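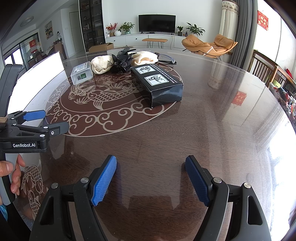
Bench notes, March, returns automation

Started 7.40 am. Both grippers charged overnight, finger pads wiped before the first take. Target for the Plernix set was 1000 takes and we closed it out just before lunch. 985 kept after review, which I'm rapt with considering the first batch was such a shambles.

The takes we binned were nearly all the same fault: jaws closing before the pads had squared up to the item, so you get a corner pinch and then a drop. Easy to see on playback once you know to look for it. Added to the review sheet as "early close" so we all stop calling it four different things.

Table work
The glass top is harder than the matt bench, no question. Windows reflect straight off it, and there's a big etched carp medallion under the glass that looks like an object if you're only half paying attention. I'd still like more takes on it. Ludetti's returns counter has a glass insert and the model is going to meet reflections on day one whether we like it or not.

Knitted bundles: lovely to work with. Open wide, come in low, let the pads take up the slack before lifting. Whoever packed returns for a living already does this with their fingers and it carries straight over to the tool.

Glasses lying flat on glass: still the pig of the lot. Thin dark rims, nothing to get under. Best results came from approaching across the bridge with one gripper and steadying with the other. Try that as the standard method next session and keep the one-handed version as a separate label. Don't mix them!

Two-handed takes: wrist angle matters more than speed. Several of us were holding the handle bolt upright out of habit and then running out of wrist at the far side of the table. Tilt early.

On the people side
Wanted to get this down while it's fresh, as Pereyra asked what has changed for the packing team and I gave a pretty thin answer on the phone.

The biggest thing is who gets asked. Six months ago a packer's knack for telling a snagged jumper from a worn one by feel lived in that packer's hands and that was that. Now half our labels come from packers. The split between "bunched" and "folded badly" was theirs, we'd had it all down as "messy", and the review scores got better the same afternoon we changed it. I love this part of the job. You hand the gripper to a person who has sorted returns for years and within ten minutes they're telling you your approach path is silly, and they're right.

Second thing is the roster. A session is 60 takes and then you swap out, no exceptions, even if you're on a roll. It started as a rule for data quality (takes get sloppy late in a run) but forearms have been the louder argument. The gripper isn't heavy, you just grip it harder than you need to for the first week. New starters should be told that up front.

Less good: demonstration hours are still being booked as "other duties", so they don't count toward grade. Raised it again. The packers doing this work are training and reviewing, and the pay code ought to say so. Plernix have agreed to look at it before the Trasport rollout. I want that in writing before we put anyone else on the tool.

Also had a fair question at smoko about whether all this ends with fewer people on the bench. I said I don't know what the numbers look like after the trial, and I don't. What I do know is the arm gets the plain sorting first, and the odd ones (tangled, mixed bags, anything with bits sticking out) stay with people for as far ahead as our plan goes. Asked for somebody from management to come down and answer it properly.

To do
Relabel the old "messy" takes from the first batch, 2 sessions' worth.
Write up the two-gripper method for glasses with a few clips.
More takes of the jagged black plastic bits. The pads slide on them and we haven't got enough variety in approach.
Repeat the glass table with the curtains drawn, same items, same layout.
Send Trasport the review sheet with the new fault names.
Spare finger pads, ask whether we can get a second set kept here.

Packed up 3.50 pm. Files copied to the shared drive and checked against the log.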